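Search this site: type a keyword Go

About Bennani

Small firm, padded tables. We make and re-cover them, one at a time, in the back half of the old Butwood building. Started with 10 orders and one roll of fabric. Now 18 of us, two shifts.

What we do: tops, padding, cloth covers, rounded corners if you want them. Craft tables, folding tables, sorting tables for shops. Schools too. Blues mostly, dont ask why, people like blue. Folding screens on request, woven panels, ask for Berkay Demirtaş.

Sizes: send us yours. Measure twice, inches please, corner to corner as well as the sides. No tape measure? Borrow one of ours. Yellow ones are easiest to find again on a dark top.
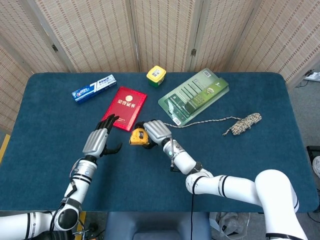
Blue cloth, yellow tape, woven screen behind.
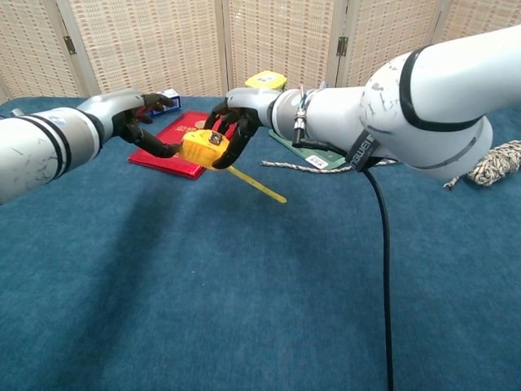 Berkay Demirtaş would add that most people forget the diagonal, and that he'd sooner get a phone call than a cover coming back because it's half an inch short. He also wants it said that fuzzy fabric gets brushed, never scrubbed.

Orders: 20 days for a cover, 49 for a full table. Closed most of August. Pickup at the Rodmont door, ring twice, the bell is old. We deliver localy on request, ask for a price first.

Recent items
Liltent covers: colors back in stock
How to measure a round corner
Brushing and spot cleaning
Hours and pickup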